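Robots at Home: Student Project Module
Handout 4: What your success rate is worth
Notes by Meifang Hao, revised 18 October 2026

Read before the workshop. Bring your team's trial log, on paper or on a laptop, in whatever state it is in.

1. Where we left off

Last time we watched the Gounder promotional video, the one where the machine folds a shirt and sets it on a pile. Most of you liked it. I asked how many shirts had been tried before that one and the room went quiet, which was the right response, as the video doesn't say. It doesn't say who placed the shirt, how it was lying, or whether the clip had been sped up either. One of you spotted that the shadows on the wall jump halfway through. Good eyes.

I am not accusing Gounder of anything. A promotional video is meant to promote. My complaint is with student reports that copy its habits and then add a percentage.

4.1 What a percentage hides

A success rate is a fraction. The top is the number of trials that worked and the bottom is the number of trials. Both sound simple and neither is.

Take the bottom first. Last year's Brellis team reported a very high rate on picking up a cloth and laying it flat. Their log held 30 trials. Their disk held recordings of a good many more. When I asked, I was told that the others were "warm-up", "the battery was low" and "the one where it went weird". They had decided which trials counted after seeing how each of them went. I don't believe they meant to cheat. They just remembered the bad runs as not being proper runs, and people do this all the time, me included.

The rule for this module: a trial starts when you write its number in the log. Write the number before anything moves. If the battery dies, that trial has a result, and the result is "failed, battery". You may report battery failures on their own line. You may not lose them.

Now the top. What counts as worked? "The cloth is folded" will not do. I have seen two members of one team look at the same cloth and disagree, and the one who said yes was the one who had written the code. Put your test in words that a stranger could use with a ruler. For instance: no corner of the cloth lies more than two finger widths from the corner it was meant to meet. You may dislike that test. Fine, write your own, but write it before the trials and leave it alone.

4.2 Demonstrations are not trials

This keeps coming up, so it gets its own section.

Most of you are collecting demonstrations by hand. A person moves the grippers through the task, the recording goes into training, and later a policy tries to do the same with no help. When the person completes the task, you have learned that a person can complete the task with those grippers. That is worth knowing! If you can't fold a cloth with two stiff fingers per hand then I would not bet on your policy doing it. But it says nothing yet about the policy.

The Minari report last February had a results table with a row reading "732 successful episodes". It took me two readings to work out that every one of those was a demonstration. The policy had been run twice, and it gets one sentence on the second-last page. I marked it down hard and the team were upset. They had done a large amount of patient work, and they should have said plainly what the work was.

So, three words, and please keep them apart:

Demonstration: a person is in control from start to finish.
Assisted run: the policy is in control, and a person steps in at least once. A nudge counts. So does pulling the cloth straight "just to help the camera".
Trial: the policy is in control and hands stay away until the time limit.

Only the last goes into a success rate. Assisted runs can go in a table of their own, with a note on what the person did and when.

4.3 The starting state

Cloth is a nasty thing to test with, which is partly why I set it. A block has a position and an angle and you can mark both on the table with tape. A towel dropped twice from the same height will land in two different heaps.

Teams deal with this in one of three ways. The first is to arrange the cloth nicely each time, and then the result is for nicely arranged cloth. The second is to drop it and accept whatever turns up, but then redrop it when it looks "too hard". The redrop is the Brellis problem again in another coat. The third is to drop it, photograph it, log it, and go. Do the third.

Photograph the surface too. A surface that shifts or creases under the task is part of the task, and a policy trained on a stretched cover may do something quite different on a slack one. I say "may" on purpose, as no team here has tested it properly. If anybody wants an easy and useful experiment for the last report, there it is.

4.4 Exercise in pairs (in the workshop)

Swap logs with another team. Do not explain yours to them. Using only what is written down:

a. Work out how many trials were run.
b. Work out how many worked, and by what test.
c. Find one trial you could set up again from the log alone. If there isn't one, say so.
d. Write down the first thing you had to guess.

Then talk. Item d tends to start the argument, so leave time for it. Mingxuan Ding will go round the groups and collect the sheets. They are not marked, but I do read them.

4.5 The bedroom set-up

A few practical points for teams working on bedding and clothes with the two-gripper kit. Log the state of the sheet before every run, wrinkles included. If you smooth it, write "smoothed". Note where the garment starts in relation to the edge of the mattress you are standing at, as "on the bed" covers a lot of ground. Keep the lamp and the curtain the same for the whole session, or log the change.

Check also that your start photo shows what you think it does. It should be taken from the same viewpoint as the recording, with both grippers in it and the jaws in their starting position, so that whoever reads the log sees what the policy sees.

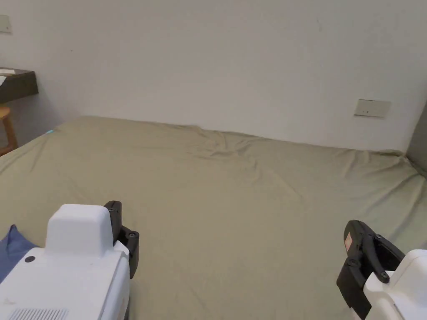 Should a team smooth the sheet between runs?

Only if it does so before every run and says so in the report. Smoothing it after failures and leaving it after successes will push the rate up, and the reader has no way of telling.

Two more questions that came in after the last session, with my replies.

Can we compare our rate with the one in the Jarham notes? You can put them side by side, but I would be careful about what you say next. The Jarham notes give a rate for small square cloths on a hard table, and they don't give the test for success at all. If your rate is lower, you may have a worse policy, or a harder task, or a stricter ruler. From the notes as written you can't tell which. Say that in your report and you will lose no marks for it.

What if our policy never works? Then report that. A careful zero is a better report than a vague "promising". Tell me where the runs break down. Does the gripper miss the cloth, or take hold and lose it, or carry it somewhere silly? Sort the failures by stage and you will have the most useful table in the class. I have given top marks to a project with no working trials before, and I have no objection to doing it again.

4.6 Words I would like to stop reading

"Robust." To what? Name the things you changed and how far.

"Generalises." One new towel in the same colour is a start. Call it "one new towel".

"Human-like." I don't know what this means in a report on grippers and I suspect the writers don't either.

"Real-world." A bed in a real room is closer to daily life than a taped square on a bench, I'll grant you. It is still one bed in one room, and the person who set up the task also knows where the cameras point.

"Mostly worked." See 4.1.

I do want these machines to be useful, before anybody writes that in the feedback form again. My mother would be glad of one that could change a duvet cover. I doubt we are near it, and I would like our doubts and our hopes to rest on the same log.

4.7 For next time

Hand in a trial protocol, one page at most. It should have your test for success, your time limit, your method for the starting state and what you will do when hardware fails. Both team members sign it. After that it is fixed, and if you need to change it you start a new protocol and keep the old results under the old one – no merging.

Run your first set of trials after the protocol is in, not before. Earlier runs can be described as practice, in words, without a rate.

Spare gripper pads are in the drawer under the printer. Please write your team name on the list when you take a pair, as two sets went missing last term and I had to order more out of the cable budget.

Questions about the kit to Mingxuan, questions about marking to me.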